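Search products, guides, spares
Search

Fang hand-held gripper, pair – can machines clear the table yet?

Posted 14th June by the Ciddale shop desk

People ring us up wanting a robot that does the chores. Not a vacuum, they've got one of those. They want the thing that clears up after breakfast, wipes down, puts the box back on the shelf and doesn't need telling. I have to say the same thing every time: we don't sell that, and I don't think anybody sells one you'd be pleased with. What we do sell is the Fang, a two-finger gripper you hold in your own hand, and it has taught me more about how far off the chore robot is than any amount of reading.

If you're new to it, the idea is simple enough. You squeeze the handle, the two fingers close, and you do a job with them that you would normally do with your hand. The camera on top records the lot, and people who train robot arms use those recordings so the arm has something to copy. Same fingers on the tool, same fingers on the arm, and so in theory whatever you can manage with the Fang, the arm has a chance of managing later. In theory!

I always tell customers to start with something messy. Blocks and cups are lovely for a first go but they flatter you. Try peel. It bends, it tears, it's a different shape every time, and there's always a little bit left over that you'd flick up with a fingernail if you had one. You don't have fingernails with a Fang.
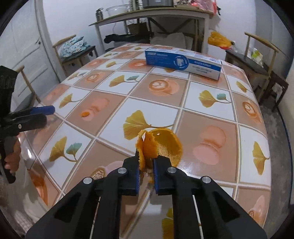
A torn piece of orange peel held between the Fang's blue pads.

I like peel as a test because it finds out your pads quickly. The textured face gives you a fair bit of bite, so you don't need to squash the thing to keep hold of it. Big curled pieces are all right once you've worked out where to take them – go for a torn edge, keep one finger inside the curl and one outside. The crumbs are another matter. I've spent a silly amount of time chasing specks across a shiny tabletop with two fingers the width of my thumb, and my honest advice is to get a damp cloth and count that as a separate job.

That's me doing it, mind, with eyes and a brain and many years of clearing tables behind me. Our friends over at the Balville workshop have an arm that learned from recordings made with a pair of these. They gave it 1000 goes at picking up large bits of fruit peel and dropping them in a bowl, and by the end it was decent. Slow, but decent. Then somebody changed the tablecloth for a patterned one and it started trying to pick up the printed leaves. I laughed, then felt a bit sorry for it, because I've done that myself with a sticker on a worktop.

So where are we up to? My own view, for what it's worth, from someone who packs orders and answers the phone:

Picking up one thing that's sitting on its own: yes, mostly.
Picking up soft or torn things: getting there, with plenty of drops.
Long boxes: harder than they look.
Cutlery in a drawer: hit and miss.
A whole table, start to finish, in a house it hasn't been in before: no. Not this year, and I wouldn't bet on next.

The boxes surprise people. A carton has nice flat sides, so you'd think it would be the easy one, but a long one wants to swing. Pick it up near one end and the other end drops, and then you're dragging it. You need to come in over the middle, square across the narrow way, and if the box is lying at an angle you have to turn your wrist to match before you close.
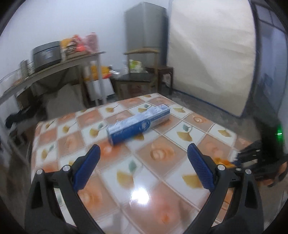

Wrist first, then squeeze, is how I'd put it to anyone starting out. And if the carton is wider than the fingers will open, don't fight it. Put one Fang at each side and lift with both hands, the way you'd carry a tray. That's the main reason we sell them in pairs now and stopped doing singles last October. Nearly everything in a kitchen turns out to be a two-handed job once you've only got two fingers a side – opening a bag, holding a bowl still, folding a tea towel.

Glare is worth a mention too. Wipe-clean cloths and varnished tops throw the ceiling light straight back at the camera, and you get a white patch in the middle of your recording just where you wanted to see something. Switch off the lamp directly overhead if you can, or shift the table along a bit. We had a school in Skirkcombe send a pair back as faulty when all it wanted was the blind pulling down.

What you get
Two Fang grippers, left and right handed
Blue textured pads, fitted, and one spare set
Hex key and a tub of spare screws
Printed guide, 9 pages (the one on pads is the one to read)

Each gripper weighs roughly 1025 grams with the camera on. It doesn't sound much and for the first ten minutes it isn't, but your forearms will let you know by teatime. I do short spells and swap to something else in between. Pads wear first at the tips, and you'll notice small things slipping before you can see anything wrong. Peel and other wet food will leave them sticky, so warm water and washing-up liquid, then dry them properly before they go back in the case. Please don't put them in the dishwasher. We've had that.

Delivery is 5 working days, and you can collect from the Ciddale counter if you ring first.

Should you buy a pair if all you want is a tidy kitchen? No, buy a dishcloth. If you're training an arm, or teaching a class, or you're just nosy about how hard it is to pick up a biscuit, then I think you'll get on with them very well.

Comments

peglegpete
Bought ours for a college project. Agree about the forearms!! The spare pads lasted us to the end of term, so don't panic and order extras straight off.

Marrowfat
Do the pads cope with eggs? Asking before I ruin a carpet.

Ciddale shop desk
Boiled, yes, I do it all the time. Raw, over a bowl please.

tinlid
My mum can clear a table of eight in the time it takes me to pick up one teaspoon with these. Still good fun though, and she had a go and wouldn't give them back.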